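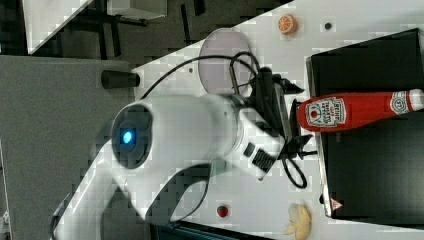 Grasp selection for bottles lying on their side: pilot result

Search this forum Go

gintare_luik wrote:
The Skanum group has completed its pilot comparison of two grasp-selection methods for household bottles. The arm attempted 261 grasps in total, across 9 objects. The ketchup bottle, laid on top of the black box, was the hardest placement for both methods. Selecting the grasp from the predicted center of mass reduced drops in every placement tested. The full table will be posted on Wednesday.

k_harju wrote:
Thank you for the report. I do not agree that the drop count supports the claim. A bottle that slides and is then held was scored as a success at Uvport last year, and the two scores diverged badly.

gintare_luik wrote:
Slides were logged separately. Bontu Tefera rescored 10 of them by hand and changed one.

nteshome wrote:
Were the toy foods left on the table during the trials? Clutter affects our segmentation at Ambaye considerably.

gintare_luik wrote:
They were, in 6 of the placements.

k_harju wrote:
Then the placements should be reported in two groups. My objection stands until they are.

4 replies | 2 shares

Contact | Back to top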